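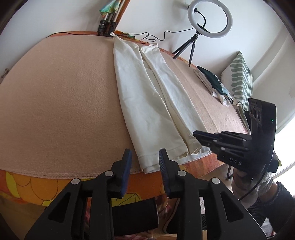
Mirnau mill to start finishing its own fleece blankets

Lightfoot, the blanket and bedding maker, will move hemming and edge finishing for its fleece line into its Mirnau mill in May, ending an arrangement under which cut panels were trucked to an outside sewing contractor and returned for packing.

The company has installed 15 overlock machines in the former dye store on the ground floor of the mill. The machines were supplied by Hondix and run a three-thread edge stitch at a fixed width. Corner turning will still be done by hand.

Desta Gebremichael, who manages production at the site, said the change was made to shorten the time between cutting and packing. Under the old arrangement a batch of 500 panels left the mill on a pallet and came back up to nine working days later. The target for the new line is two days.

"Fleece relaxes after it is cut," Gebremichael said. "If a panel sits on a pallet for a week, the edge grows and the stitch goes on wavy. We were measuring the panel once at cutting and again on return, and the two numbers did not agree."

Panels will now rest flat for one night before they are stitched. Operators will set the differential feed at the start of each shift using an offcut from the same roll. Any panel with an edge more than half an inch over its cut length will be pulled and trimmed again.

The mill employs 214 people. Lightfoot said the finishing line will add 22 jobs across two shifts, with the first shift starting at 6 a.m. Applicants with industrial sewing experience will be considered first, and a four-week training course will be offered to current staff who want to transfer from packing.

Output in the opening month is planned at about 1,990 blankets a week. The line will handle throws and twin sizes at first. Full and queen sizes need a longer table behind the machine to carry the weight of the fabric, and those tables have not been delivered.

Surnetti, the contractor that has handled the work until now, will continue to finish Lightfoot's woven cotton blankets and bound-edge crib blankets. Jabari Barasa, operations director at Surnetti, said the loss of the fleece work had been expected and that the machines involved would be reassigned to table linen.

The edge stitch on the finished product will be the same width as before, and item numbers will not change. Blankets finished at the mill will carry a letter M after the batch number on the care label. Stores may receive both versions in one shipment until existing stock is used up.

Work on the dye store included a new floor, dust extraction at each machine and a second fire door onto the loading yard. Deliveries to the yard will be limited to afternoons while the door is fitted.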